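Sorting table FAQ

Which basket do I use?
Use the red or the green, whichever suits the size of the batch. Leave bags closed until a basket is clear.
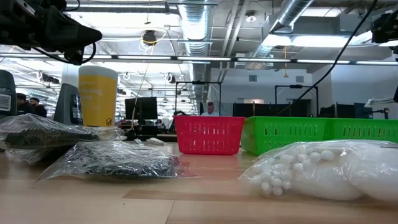
Neva Darkell
Supply room coordinator

Can I mix bags in one basket?
No. The white fluffy balls go in one, the dark pieces in another. Reseal any bag you don't finish.

Where do the shallow trays go?
Keep them in a row on the right side of the table.
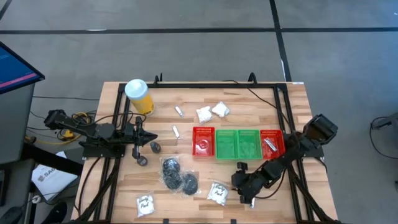 Trays at center-right, canister at the rear left.

How many bags can I take?
Up to 2 at a time. For more, ask at the Prunadik desk before 12.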